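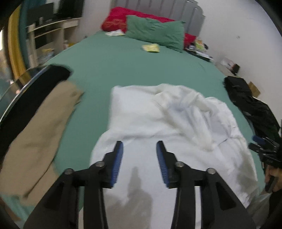

Eight months off nights

Print | E-mail
19 June 2020

I stopped working nights at the Stindirstead depot last October. People at work had told me the sleep would sort itself out in a couple of weeks. Mine took until spring, so I'm writing down how it went in case it helps someone coming off the same shift.

For the first month I went to bed at 11 and lay there until three or four. Then I'd get up, make toast and read. I got through a lot of library books that way, including a history of the Gondona canal that I can't recommend. By noon I was useless. I'd nap on the couch and wake up when it was getting dark, feeling the way I used to feel before a shift.

Roel De Haan, who came off nights two years before me, told me to leave bedtime alone and fix the morning first. Up at 6:30 every day, days off included, and outside within half an hour. I didn't like it. I walked down to the Guerra bakery and back, which takes 18 minutes, and some days I went straight past the bakery without buying anything. The naps were harder to give up than I expected. I got them down to one a week by Christmas, and then I caught a cold and lost most of January.

I kept a notebook by the bed for a while: time in, time out, coffee, anything odd. There are 214 entries. I'm not sure it told me much, apart from the coffee. Two cups after lunch meant a bad night nearly every time. I now stop at 10 in the morning and mostly don't miss it.

The bedroom needed some attention too. When I slept days I had blackout lining pinned over the window, and it stayed there out of habit long after I needed it. I took it down in February and the first light wakes me now, a bit before the alarm. I also got rid of the old comforter and went to plain cotton and one blanket. It was cheaper than a new mattress, which was the other idea.

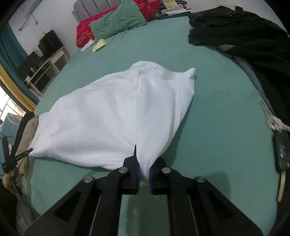 The green sheet on the bed, and a white cloth on top.

What I haven't fixed is Sunday nights. I still wake at two, the old break time, and I'm hungry. Endang Siregar says hers went on for a year – same depot, different dock – and then quit. I keep crackers in the kitchen and go back to bed.

The money is worse, I should say that. The night premium came to 3,744 a year before tax and I notice it. I dropped the gym at Zetstead and the second phone line. Against that, I eat dinner with other people, and I've been to the dentist without setting an alarm for it.

Next I want to try a week with no alarm at all and see what time I wake up. I'll post the notebook pages if I can read my own writing.

Shares: 18
10 comments
Print | E-mail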